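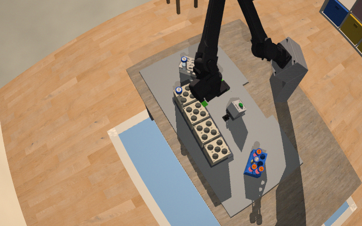

The open day at Gesham on 10/3/23 gave visitors 40 minutes on tube handling, nearly all of it in simulation. I think that was the right choice, and that the company drew the wrong conclusion from it.

Sidra Magsi ran the session. Her team reports 1,000 simulated trials moving capped tubes between racks, with 11 failures. That figure describes the model. It says little about a rack molded slightly out of tolerance or a cap left half a turn loose — the faults that stop a hospital line.

Simulation is good for checking reach, clearance and the order of moves. Gesham should publish it as such and keep its failure rate out of the sales sheet until the same task has been run on hardware, with used racks. Magsi said bench trials start in June. I would wait for those numbers before signing anything.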